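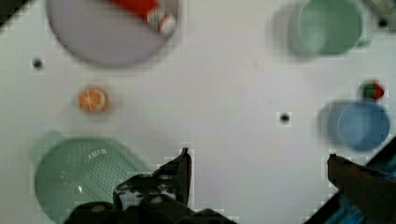
Search posts, members, tags

Toy kitchen sets – keep, swap or pass on?
Posted in: Playroom & Pretend Play
3 min read

frade_mom: So I'm finally sorting my son's play kitchen. I've got 36 pieces in a Brutell crate and he uses maybe the ketchup and the banana. Do you all keep the dishes with the food or split them up? I'm leaning toward splitting, but my sister thinks I'm nuts.

Dondano22: Together, always! Mine wants a plate before she wants anything on it, and if the plates live in another bin she just dumps both bins. I'd put the colander out too. They love anything with holes.

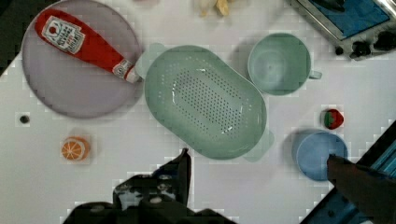

Deltcombe, November

Reading this over my coffee and I have to disagree with Dondano, sorry. We split ours last month and cleanup got so much easier – dishes stack, food doesn't. The ketchup bottle is the odd one out. It's long and it never fits in the food bin, so it ends up lying across a plate anyway.
– Lourenço Aguiar

frade_mom: Lourenço, same with our ketchup!! I tried standing it in a mug and the mug went over.

pennyjar: Can I put in a word for fewer pieces? We had 146 once (two hand-me-down sets, never again) and I was stepping on strawberries in the hall at 6 am. Now it's a plate, a bowl, the colander and a handful of food, and he plays longer.
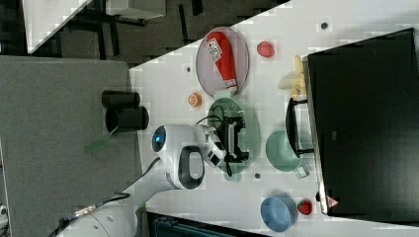
Red bottle on the plate, strawberries on the table, blue bowl still waiting for something.

Dondano22: Fewer pieces, fine, but splitting them is still a pain with a two-year-old. Who's fetching the second bin? Me.

Lourenço Aguiar: Ours are on a low shelf, she fetches them herself. Mostly. I'll give you that the banana never makes it back
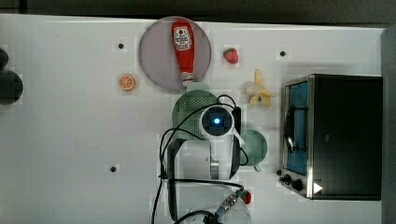
and I've quit looking for it before bedtime. If it's under the couch, it's under the couch. The orange slice is worse, it's so small.

frade_mom: OK, trying one shallow tray with dishes on the left and food on the right. Will report back if my sister lets me.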